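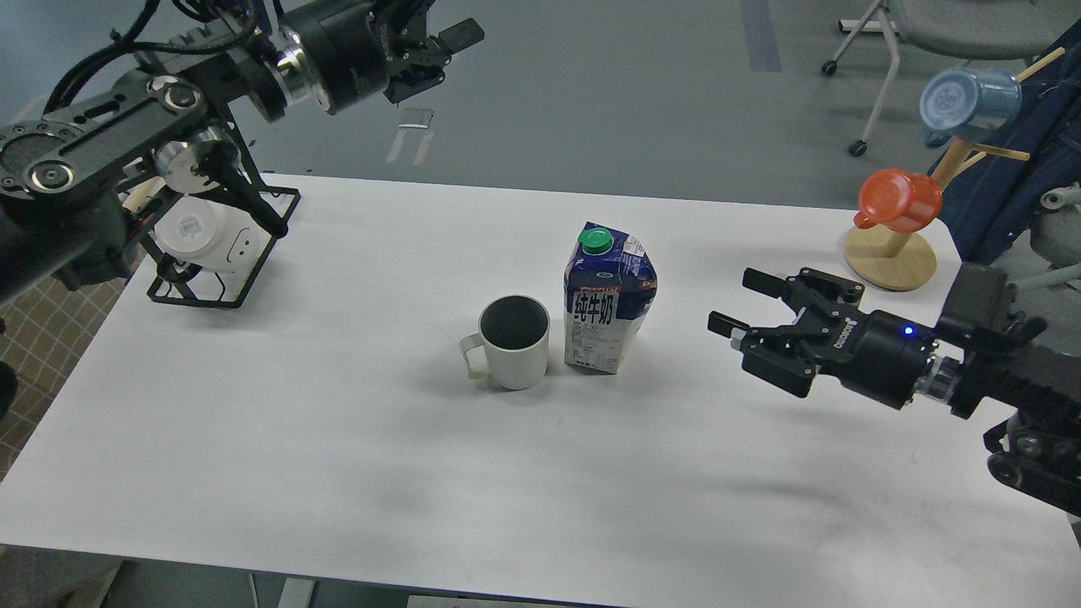

Figure 1. Tasse à fines côtes verticales et brique de lait.

4. L'ami nocturne dans le roman pour premiers lecteurs

On prête beaucoup au visiteur imaginaire. Depuis l'étude de Sial et Rajput, il est admis que le récit lu au coucher, lorsqu'il met en scène un compagnon inventé, apaise la peur du noir. L'enquête portait sur 646 familles, toutes recrutées par l'éditeur Galesside, et les réponses venaient des seuls parents. Nous voyons mal comment en tirer un effet du personnage. Un parent qui lit chaque soir rassure peut-être par sa voix, ou simplement en restant dans la chambre.

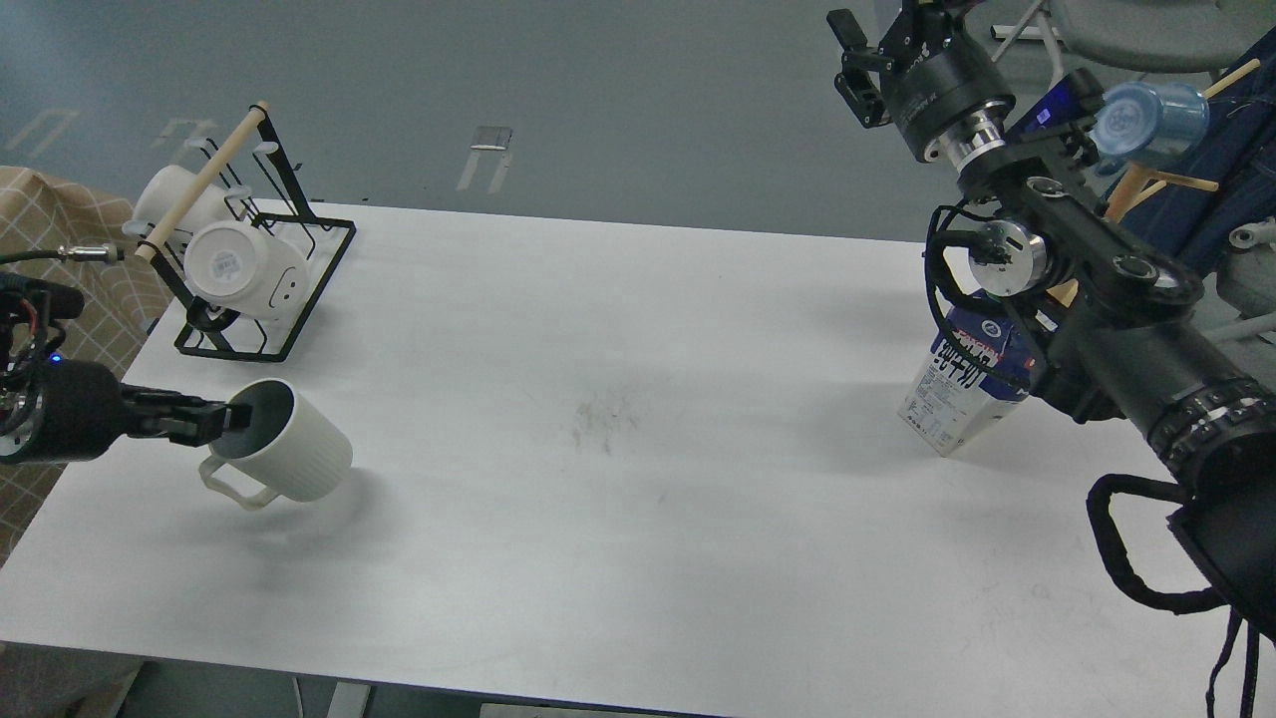

Figure 2. Tasse blanche tenue par le bord.

Notre corpus réunit 52 romans, dont deux seulement font disparaître le compagnon avant le dernier chapitre. Hayat y voit la preuve d'une « pédagogie de la séparation » – formule séduisante, mais bâtie sur deux titres. Dans les autres, l'ami reste, enseigne, plaisante, et l'enfant n'apprend guère à s'en passer. La collection Nostano va jusqu'à promettre une suite en quatrième de couverture. 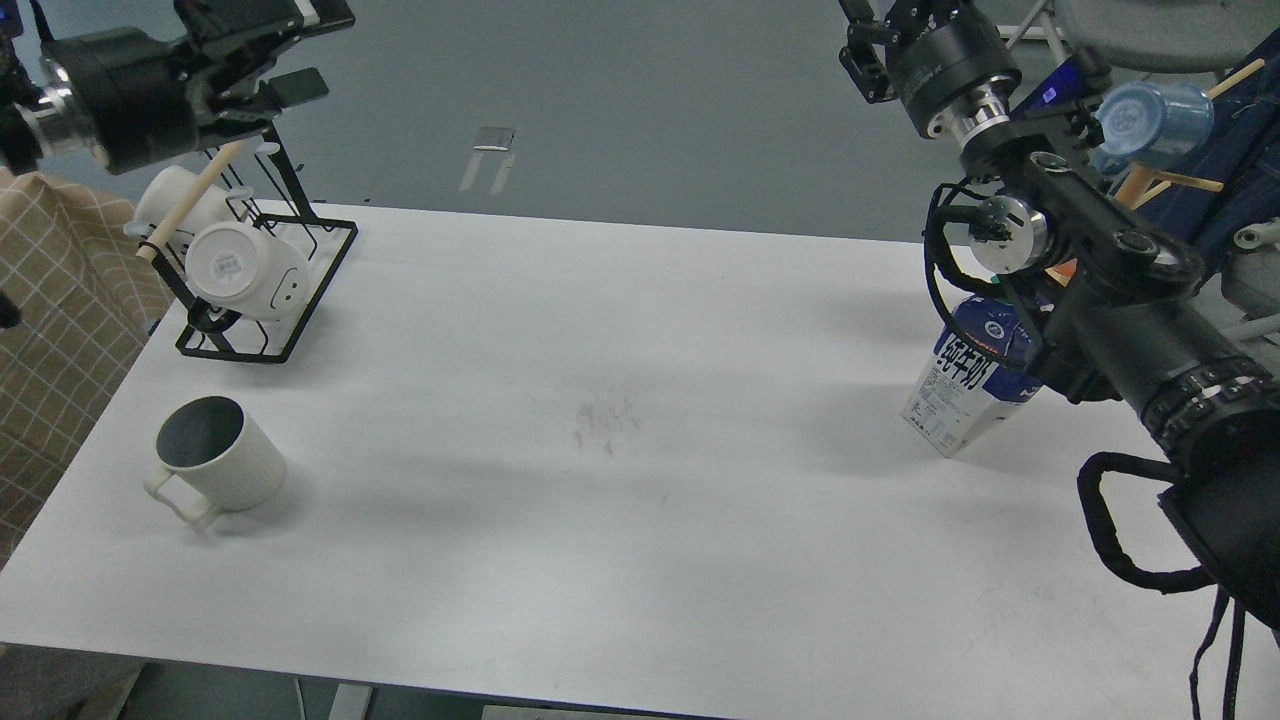

4.1. Limites du codage

Abbasi et Sethi ont codé séparément chaque scène nocturne. Leurs désaccords concernent surtout les passages où le narrateur laisse entendre que l'enfant rêve. La catégorie « guide », reprise de la grille Niazi, nous paraît trop large : un fantôme qui montre le chemin de la cuisine y compte autant qu'un maître de magie. 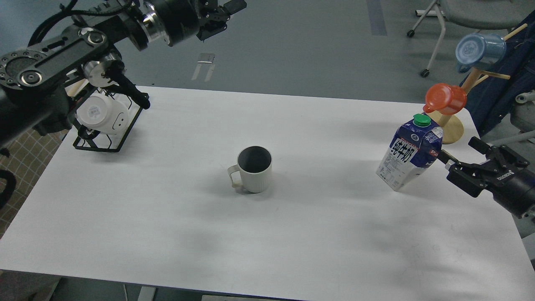

Le compagnon imaginaire aide-t-il l'enfant lecteur à grandir ?

Rien dans notre corpus ne permet de l'affirmer. Les romans le racontent, les éditeurs le répètent, et les enfants eux-mêmes n'ont pas été interrogés.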